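14 Jan 2019

First proper day back at the bench and I am far too awake for this hour, so I'm writing it all down before I forget which screw went where.

The two-arm table is alive again! Both arms, all joints answering, both grippers opening and closing when asked. In December I had more or less talked myself into sending the right arm back to Stakumero in a box, and I'm so glad I didn't, partly for the money and partly for what I'd have missed learning.

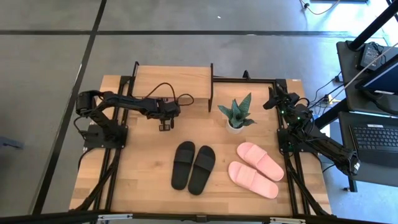
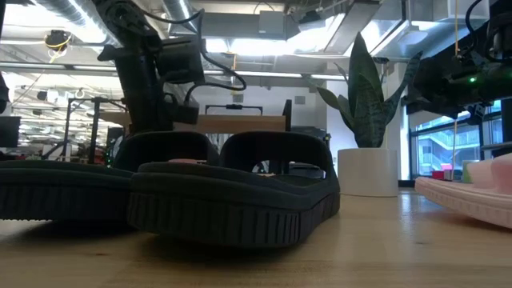 The Ternmont table with the sandals out, two black and two pink.

So, the fault. The right arm had been dropping off the bus whenever the elbow went past a certain angle. Never at rest, never when I was standing over it with a meter, only in the middle of a run. The log said a servo had stopped replying, the arm went limp, and I'd lunge to catch it. My first guess was the servo. Second guess was the power supply. I swapped both before Christmas and felt very clever each time for a couple of hours.

This morning I did what I should have done at the start and moved the arm by hand, dead slow, with the torque off and the bus monitor running. Shoulder fine. Elbow fine, fine, fine, and then a little flurry of missed replies at exactly the place where the cable between the elbow and the forearm gets pulled straight. Back a bit, replies return. Forward a bit, gone. I must have done it twenty times just for the pleasure of it. A fault you can turn on and off with one finger is a lovely thing.

When I got the cable out there was nothing to see on the outside. I bent it over my thumb near the plug and felt one of the cores go soft, and when I slit the jacket the data wire had broken inside its insulation. The lead was simply too short for the way it had been routed. Somebody (me, last summer) had taken it the neat way, tight along the bracket, with a tie right up against the plug. Looked beautiful. Every full reach tugged on it.

The new one is a hand's width longer and goes in a loop. It's uglier and I don't care. I've put the first tie well back from the plug so that the bend happens over a decent length of cable, and I left that tie loose enough to slide a fingernail under. Then I went round every other lead on both arms and found one more that was heading the same way, on the left arm, at the wrist. Not broken yet, but stiff and a bit shiny where it had been rubbing. Changed that too while the crimp tool was out. I am getting quite good with the crimp tool. The first plug I ever made for this table took me most of an afternoon and had two wires swapped.

While the elbow was apart I cleaned out the old thread lock, which was more crumbs than lock, and put the horn screws back with fresh. Tiny drop each. I've been too generous in the past and had it creep into the bearing, and that was a miserable evening with a heat gun. Marked every screw head with a line of paint pen so I can see at a glance if one starts to turn.

Then the base plates. I'd forgotten how much difference these make. The right one had a faint rock in it, so faint I only noticed by laying my palm flat on the plate while the arm swung about. One bolt had backed off by most of a turn. All that time I'd been blaming the joint offsets for the gripper landing wide, and some of it was simply the whole arm leaning. Took the bolts out, wiped the plate and the wood under it, put everything back and tightened corner to corner. No rock at all now.

Zeroing went better than it ever has. I've stopped trusting my eye for it and I use the printed jig that came with the Brunero brackets, the one I'd thrown in a drawer thinking it was packaging. Clip it on, bring the joint up to it gently, save, next joint. The left arm was hardly out. The right shoulder wanted an offset of 2,442, and I've written that on tape on the underside of the base as well as in the config file, having lost a config file once already.

After lunch, sandals. I love the sandals as a test. A block of wood will forgive you almost anything, but a slide has a fat curved strap and a sole that flexes, and you find out very quickly whether the gripper is coming down straight. The job is to take hold, lift, and set them down as a pair. If the wrist is a touch out, one finger rides up over the strap and the whole thing skates across the table. First few goes I had the speed right down and my hand on the stop button. Then I took my hand away. Then I put the speed up!

I didn't get through everything I wanted. The plan is 100 cycles on each arm with no missed replies before I call it mended, and after that a long soak of 1,000 over a few nights with the bus monitor logging. I only finished the left arm's 100 today. The right one was going along very nicely when I had to pack up, and I'd rather start its count again from nothing tomorrow than stitch two halves together.

The temperatures need watching. The right shoulder servo was noticeably warmer to the touch than its twin on the left after the same sort of work. Could be that the new servo is stiffer, could be that I've got the gains a bit high from when I was trying to fight the lean in the base. I'll drop them back to the left arm's numbers first and see. No sense in guessing at two things together, as December taught me.

Also the cameras. Now that the base sits flat, the calibration for that side must be wrong, because it was all done with the arm leaning. So that's the whole checkerboard dance again. I was a bit cross when that dawned on me, halfway down the stairs with my coat on, but it does explain the drift I'd been seeing since the autumn and had put down to the room getting colder.

Things to get: more of the three-core lead, another bag of plugs (I'm down to the ones I've trodden on), small cable ties, the paint pen before this one dries out completely. Lundgren do the lead on a reel and I think I'll just buy the reel. Cutting it to fit beats choosing between a length that's too short and a length that's far too long, and the loops can be as generous as they like.

And a new rule for the sheet by the bench: once a month, torque off, every joint by hand through its full travel with the monitor up. It takes ten minutes. I'd have caught this in the autumn. Palm on the base plates at the same time.

Notes for tomorrow. Gains first, then the right arm's 100 from a cold start. Checkerboard after that if there's any daylight left. Don't touch the left arm, it's happy. Bring the good side cutters from home.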